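Pitching change in the seventh, what was he thinking
2 min read

farzad_b
I keep my own scorebook, so I'll put this down while it's fresh. Gallagher had thrown 89 pitches through six and had given up two hits. He'd set down the last seven batters in order. Mirzaei pulls him anyway, and the bullpen gives up four in the seventh. We lose 5-3 to Onano at home. That's the third lead we've blown this month. 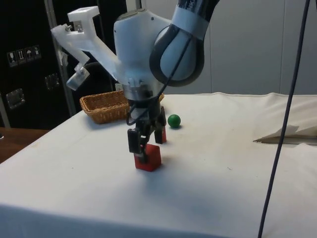 I know the reasoning is the third time through the order. But the top of their lineup had done nothing with his slider all night. If he's at 99 and laboring, fine, go get him. He wasn't.

mehrangiz27
He was losing the zone. Both walks came in the fifth and sixth, and the last out was a line drive right at the shortstop. I would have pulled him too. My complaint is with who came in. You don't bring a sidearm righty in to face three lefties.

farzad_b
One of those walks was intentional.

mehrangiz27
Fair, I forgot that. The line drive still happened.

abbasi_section_c
The bullpen isn't why we're losing. We left the bases loaded twice. Nobody on this team can hit a fastball up, and they've seen it since opening week. Amumex Field plays small, too. There were 762 of us there and I don't think we had a ball reach the warning track after the fourth.
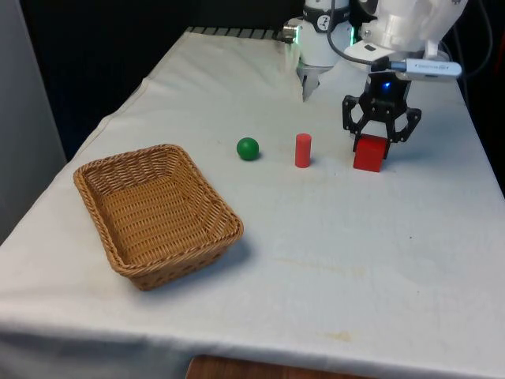 Batting practice is where I would start. The kids' clinic in December did more useful work on pitch recognition than I've seen from the big club. Put a ball on the table next to a block and a basket, green ball, red block, whatever, and call out the color before you reach for it. Dull, but it's the same skill, picking up what you're looking at early. Our hitters are deciding after the ball is past them.

farzad_b
They scored three runs with that lineup, which should be enough when your starter gives up two hits. I don't agree that this one is on the bats.

abbasi_section_c
Three runs on nine hits is on the bats.
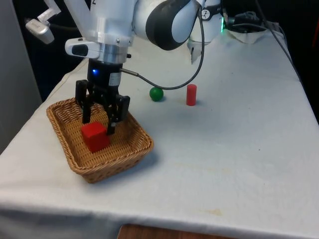 Nazanin Mazandarani
Forum moderator

Merging the other thread about the seventh into this one, so some replies may look out of order. Please keep the posts about Mirzaei's family off the board. Two were removed.

On the game itself, the radio postgame said Gallagher had a blister and told the bench after the sixth. I only caught the end of it, so if anyone heard the whole thing please post.

mehrangiz27
I heard it. He said it was "starting to" and that he wanted to stay in. Mirzaei said it was his call.

farzad_b
Then I'll take back half of it. The reliever was still the wrong one. Flernero is next and they have five lefties, so we'll see if he learned anything.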